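Search this site Search
Coaching Middle Distance: Handout 6
August
Share 77 Comments 6

Pacing the 1500 and the steeplechase at school and club level

This handout goes with the session on race distribution. Bring it to the track as well as the classroom, along with a watch that stores splits. Read the part on the barriers before the practical if you have not coached steeplechase before.

1. Where the time goes

The 1500 metres is three and three quarter laps of a standard outdoor track. The start is at the beginning of the back straight, so the first timing point most coaches use is the finish line at 300 metres. After that the splits come at 700, 1100 and 1500. Write them down as running times and work out the laps later. Coaches who try to subtract in their heads while watching usually miss the move that decided the race.

Young runners nearly always go through 300 metres too fast. The lap that suffers is the third, between 700 and 1100. By then the excitement of the start has gone and the finish is still too far off to chase. If you only have time to talk to an athlete about one part of the race, talk about that one.

2. Even pace, and what it feels like

Even pace feels slow at first and hard later. An athlete who has never run it will tell you they were holding back. Use 400 metre repeats with a short jog recovery and ask for the same time on each, within one second. Take the watch away from the athlete for the second half of the set. Ask for a guess at the end of each repeat before you read out the time, and keep the guesses in the training diary. 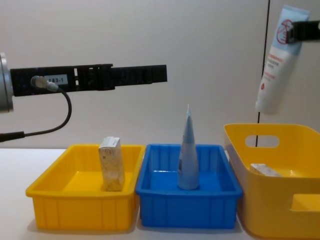

Notes by Manaia Pirihi, with additions from Zoltán Takács

3. The steeplechase

The 2000 metre steeplechase is the usual first championship distance for younger athletes. Everything in section 1 applies, with the barriers on top. Hesitating before a barrier costs more than a poor clearance, so teach the approach first. The athlete should pick up slightly over the last few strides and look beyond the barrier.

Both legs need to be able to lead. In a crowded field the stride pattern is never the one practised alone, and an athlete with a single lead leg will stutter. At the Altness club sessions we run low hurdles on the grass, unevenly spaced, for this purpose.

For the water jump, teach stepping on the rail before anything else. Push off long and low, land on one foot in the shallow part and run out. Leave hurdling the water jump until the athlete has a full season behind them.

4. Worked case

Veronika Gál moved up from the 800 over one winter. In her first 1500 for Altness she led to 700 metres and was passed by most of the field before the bell. Her coach, Ottó Nyitrai, kept her mileage as it was and changed only the Tuesday-type session, replacing fast 200s with the guessed 400s from section 2. Three races later her second and third laps were less than a second apart.

Points for discussion: what would you have changed first? Would you have told her to lead again?

5. Before next time

Time one 1500 from the stand, any standard, and bring the four running times. Michalis Karagiannis will take the session on tactics in slow races and will use your splits. Meet at the 200 metre start with spikes if you are demonstrating.

Share this page Comments 6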